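Setting up your Clomgate floor planner
Part 3: Measuring the room and drawing your first plan

I've set up the Clomgate planner on three computers now, and this is the part where I always want to rush. Don't! Get a tape measure, a pencil and a friend if you have one handy (mine was Gavin Pringle, who holds a tape very straight). 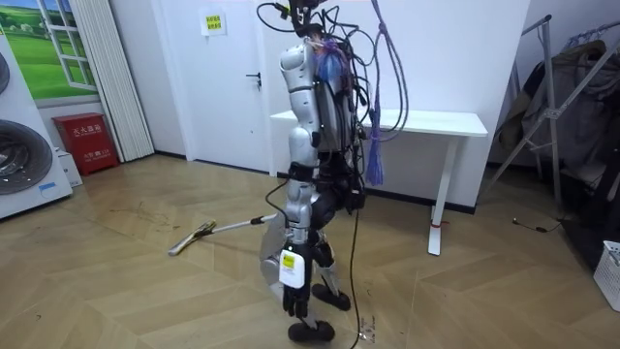
Before you start

You'll need the planner installed and your license code typed in, as in Part 2. Close any other drawing programs – mine froze twice when I left one open.

Drawing the room

1. Open the planner and click New Room. Give it a name you'll recognize in June, so not "test" or "test again."

2. Measure the longest wall at floor level, from corner to corner, and type the number into the Length box. I work in inches. If you like metric, switch it under Units first.

3. Do the same for the other walls, going clockwise. The planner joins them up as you go, and it's lovely to watch.

4. Add the doors. Click the wall, choose Door, and drag it into place. Mine is 26 inches wide, a bit narrower than the one the planner gives you.

5. Pick a floor pattern. Herringbone needs a direction, so click the little arrow until the points run the way you want.

6. Click Save, then click Save Copy too.

Note: Changing the units after step 3 wipes your wall numbers. I learned this at bedtime.

Caution: Never stand on a swivel chair to measure up high. Use a proper stepladder and have somebody hold it steady.

If the walls won't join

One of your numbers is probably off. Measure the last wall again first (it's nearly always that one), then work backward. Old houses have crooked corners, and for those you can tick Allow Gaps and carry on to Part 4, where we put in the furniture.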